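Tue 29 September
Bench 4, sourdough shelf-life, batch 313

Crumb firmness is still creeping up faster in the Birnow flour than in the Lidwood, which annoys me because I told Imre in June that it wouldn't. He hasn't mentioned it. He has left the printout on my stool twice.

Readings on day three, probe at 25 percent compression, center slice:
Lidwood, 426 g
Birnow, 2,088 g

The second number is nonsense. Bread that firm could be used to prop the door. Repeated it on the next slice over and got something sane, then repeated the first slice and got the nonsense again, so the probe has probably found a lump of unmixed flour. Struck the reading out in pencil and kept it legible, as per Maëlys, who was burned once by somebody's eraser.

Mixing notes. The Birnow takes up water slowly and then all at once, like a relative at a wedding. I gave it the same rest as the Lidwood for the sake of a fair comparison, and I now think the fair comparison is the problem. With a longer rest the lumps might go. Perrine wants the water raised at the same time. I don't, because then we'll have two changes and one result and a long meeting.

Bag clips: the new ones don't close. Two bags were open when I came in. Those loaves are out of the trial and into the break room, where standards are lower. Aurélien C. ate most of one and reported "a bit dry." Entered under sensory data.

(Two Auréliens remain a hazard. The initials on the proofing sheet say A. and nothing more. Gilbert says it wasn't him. Charpentier says it wasn't him either. The dough was proofed by somebody, and rather well.)

Starter fed at the usual time, smells of apples and a little of nail polish. The nail polish is new. Moved it to the cooler shelf and will feed it twice tomorrow before I start worrying in ink.

Pruvost called about the rye. It is coming, it has always been coming. I asked for a date and got a description of the truck.

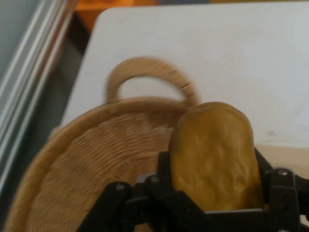
Why does bread go stale faster in the fridge than on the counter?
The starch firms up as it recrystallizes, and it does that quickest at temperatures just above freezing. Wrapping slows the drying but leaves the starch to do as it likes.

Wrote that out for the break room door, where somebody keeps putting the loaves in with the milk. Freezing is fine, if it's done on day one and the bag is properly shut — see clips, above.

Zendudo logger on the proofing cabinet dropped its readings again overnight. Changed the battery, tapped it, changed the battery back. It works now. No conclusion drawn.

For tomorrow:
Longer rest on the Birnow, same water (Perrine to be told before, not after)
Sieve a scoop of the Birnow and look for lumps
Full initials on the proofing sheet, both Auréliens
Old clips, if they haven't been thrown out
Give Imre back his printouts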